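How to pack up glasses and small odd things for a move (or for posting)

Quick one, because I get asked this every time somebody in the building moves out. I ran the packing bench at Hirkismont for a good while, mostly house clearances and gift returns, and I've moved my own kitchen more times than I'd like. What follows is what I do. Skip to the bit you need.

What you need

Flat boxes, small and medium. Double wall if you can get it, for glass anyway.
Packing paper, the plain gray kind. A pack of 500 sheets does a normal kitchen and most of a living room.
Tape, 2 rolls minimum. Paper tape or plastic, don't care, but not the thin stuff from the dollar bin.
A marker that works.
Scissors or a box knife.
A clear table. Waist high. Not the floor, your back will tell you by lunchtime.

Newspaper is OK for pans and tools. Not for glasses, the ink comes off and then you're washing everything at the other end.

Step 1. Sort by shape

Everyone sorts by room. Fine for labels, bad for packing. Things that are the same shape pack well together and things that aren't don't. So tall and thin in one group, round and hollow in another, flat things together, and then a group for whatever is left. The leftovers group is always bigger than you think.

Do the sort before you fold a single box. You don't know what sizes you need untill you've seen the piles.
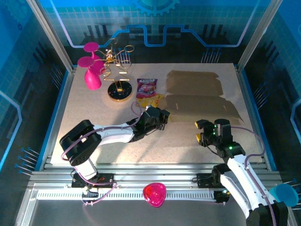
Stemware gets its own group, even the cheap stuff. Weak spot on any wine glass is where the stem meets the bowl, and that's where the weight ends up if the glass is lying loose and something leans on it. Plastic ones won't shatter but they scratch and the stems can snap, so wrap them too, just use less paper. I'd put the two magenta ones in with the picnic things, one sheet each, done. The gold wire sculpture is the real pain. All those loops and spirals stick out and catch on paper, and if you press on them they bend. It goes in the leftovers group and gets a box to itself. Keep the cardboard flat on one side of the table until its turn comes.

Step 2. Make up the boxes

Fold the short flaps in first, then the long ones. Tape the center seam, then one strip across it at each end so you get a shape like a capital H. People tape once down the middle and that's it. Then the bottom drops out on the stairs. Seen it.

Crumple paper into the base, thick enough that you push down with your palm and don't feel cardboard. For glass I use more than feels right.

Used boxes: fine if the corners are still crisp. Squeeze a corner. If it's gone soft it's finished, recycle it. Same with anything that's been damp. Boxes from the liquor store are good for stemware because of the dividers, ask nicely and go in the morning.

Step 3. Wrapping glasses

Lay a short stack of sheets square to you. Glass on its side at the near corner, at an angle. One sheet crumpled into the bowl first, gently, don't ram it. Then:

Roll the stem once so it's covered.
Pinch a bit of extra paper round the stem to fatten it up. You want the whole thing more or less one thickness.
Keep rolling, tucking the sides in as you go.
Loose end goes into the open top.

No tape on the glass. No tape on the paper either, if you can help it. You'll be unwrapping these tired and with no scissors.

Stand them up in the box. Never flat, never stacked on their sides. Rim up or rim down is an argument I won't get into, I go rim down for tumblers and whichever for stemware. Fill the gaps. Fill the top. Close the flaps and give it a small shake, and if you hear anything move open it again and add paper.

Step 4. Long narrow boxes

These are useful and get thrown out first. Curtain rods, posters, candles, knitting needles, that sort of thing. Also skinny lamps. Trouble is they fold in the middle if you pick them up badly, so hands at both ends and keep it level, or get someone on the other end if it's heavy.

For anything that rattles lengthwise, stuff the ends first and then the sides. Most people do sides only.
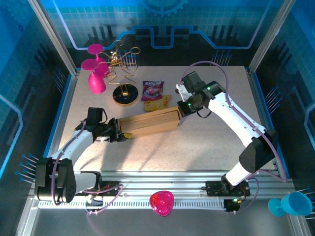
If the lid is separate, tape it all the way round at each end plus once at the middle. If it's the tuck-in kind, tape over the tuck. Those little tabs are not meant to hold weight, they're meant to look tidy on a shelf.

Two narrow boxes taped together side by side are a lot stiffer than one. Did this for years at the bench with the Lellden lamp returns and it saved us no end of grief.

Step 5. The awkward leftovers

Wire things, shell things, dried flowers, ornaments with bits sticking out. Don't wrap these tight. Tight wrapping is what bends them. Way I do it:

Box a good bit bigger than the item.
Base layer of crumpled paper.
Set the item in the way it naturally stands.
Build paper up round it, loosely, hand under the parts that stick out so nothing hangs in the air.
Loose layer on top, close, mark TOP LOAD ONLY.

If it has a flat base you can tie it down to a piece of scrap card with string through two holes, then put card and all in the box. Stops it walking about. Works well on wire stuff because there's always somewhere to loop the string.

Tissue paper against anything shiny or painted. Gray paper can rub.

Step 6. Labels

Write on two sides and the top. Room, what it is in a couple of words, and an arrow for up. "Kitchen, wine glasses" is enough. "Misc" is not a label. I once had 3 boxes marked misc and the can opener was in the last one.

If you're posting it, cover over any old barcodes and adresses. Clondadix depot bounced a parcel back to me twice one April on account of an old sticker on the bottom.

Weights

Glass boxes should be something you can lift without making a noise. If in doubt go smaller. Books in small boxes only. The big boxes are for pillows and coats and lampshades, whatever it says on the side about how much they hold.

Stuff people ask

Can I use towels? Yes, for plates and bowls, great. For stemware they're too lumpy.

Bubble wrap? If you have it. Bubbles facing in. Takes up more room than paper and I never have enough.

How long does it take? A kitchen cupboard of glasses, 30 minutes once you've got the roll down. First few are slow.

How much paper if I've only got a small place? Almost 400 sheets last time for my one-bed, and I'm generous with it. Leftover paper keeps.

Where do I get dividers? Cheng on the corner sells the cardboard ones flat. Or cut your own out of a spare box: strips as tall as the glass, slot each one halfway, slide them together in a grid.

Do I tape the kitchen drawers shut and move them full? No.

Will add a bit on mirrors and picture frames when I get a minute. For now, corners, lots of card on the corners, and carry them upright.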